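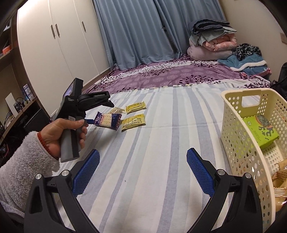 Pemstead opens snack packing scheme for new students

19 Jul 2024 — Pemstead, the student housing charity, will send a box of snacks to every new student moving into its rooms this October. The scheme is called Clidska and will cover 681 rooms in 11 buildings. It follows a smaller trial last year in one building, Wijesinghe House.

Each box will hold a mix of single-serve packets, mostly crackers, biscuits and other dry snacks that keep well and do not need a fridge, a kettle or a plate. The boxes will be left in the rooms before the students arrive, so that there is something to eat on the first evening whether or not the shops are open.

Many of the students who rent from Pemstead travel a long way to take up their places. Some arrive late at night with one suitcase and no clear idea where the nearest shop is. In the trial, residents were asked what they had eaten on their first night. The most common answer was whatever was left over from the journey.

"People plan for bedding and adaptors and forms, and they forget about food," said Malsha Dewan, who runs the scheme for Pemstead. "A packet of crackers is a small thing. If you have been travelling since the morning and you don't know where the kitchen is yet, it does the job."

What goes in the box

Everything in the box is individually wrapped. Pemstead looked at larger packs, which cost less by weight, but found in the trial that they were opened once and then went soft on a shelf. Small packets were eaten over several days, and students also took them to lectures or swapped them with people on the same corridor.

The mix in each box will include plain crackers, a sweet biscuit and at least one snack with no nuts listed in the ingredients. Students can tell Pemstead about allergies and other food needs on the booking form, and a separate box will be made up for them. Boxes with no animal products will be offered in the same way. No fresh food will be included.

Packets with a clear window in the wrapper will be used where they can be had. Residents at Wijesinghe House said they liked to see what they were getting, above all when the brand was new to them or the label was in a language they did not read. Every box will also carry a printed card in plain English that lists the contents, the ingredients and the best-before dates.

How the packing works

Packing will be done in the spare bedrooms of each building in the 3 weeks before the start of term. The packets are tipped out on the bed, sorted by kind and then put into boxes. This was how the trial was run, and Pemstead has decided to keep it. The beds are a good height for sorting, the packets are easy to see when they are spread out on a sheet, and there is no need to hire a hall or move stock between sites.

Two people will work on each room. One picks the packets and the other checks them against the card and closes the box. Damaged or opened packets are set aside and will not be used.

Rafsan Jayasinghe, who led the packing at Wijesinghe House, said the work was simple but needed some care.

"Light packets slide about, and it is easy to put two of the same thing in a box and miss something else out," he said. "We now sort first and pack second. Last year we tried to do both at once and had to open a lot of boxes again."

Supply and cost

The snacks will be supplied by Skodato, a wholesaler that already provides cleaning goods to Pemstead's buildings. Skodato will deliver to each site in 2 loads, the first in late summer and the second shortly before the students arrive. Any stock left over at the end of October will go to the shared kitchens.

There is no charge to students for the box and nothing has been added to rents to pay for it. The cost will be met from Pemstead's welcome fund, which also pays for the printed house guides and the airport minibus. Students who do not want a box can say so on the booking form, or hand it in unopened at the front desk.

Taking part

Current residents who are staying in their rooms over the summer can sign up for packing shifts. Shifts last 3 hours and are paid at Pemstead's normal hourly rate for student staff. No experience is needed. Sign-up sheets are at the front desk of each building, and the house managers can answer questions about dates.

New students do not need to do anything unless they have an allergy or a food need to report. Anyone who has already sent in a booking form can have it changed by writing to the lettings office.

Pemstead will ask residents for their views on the boxes before the winter break — a short form will be left in each kitchen — and will then decide whether to run the scheme for students who arrive in the spring.

Ends

Press contact: Malsha Dewan, Pemstead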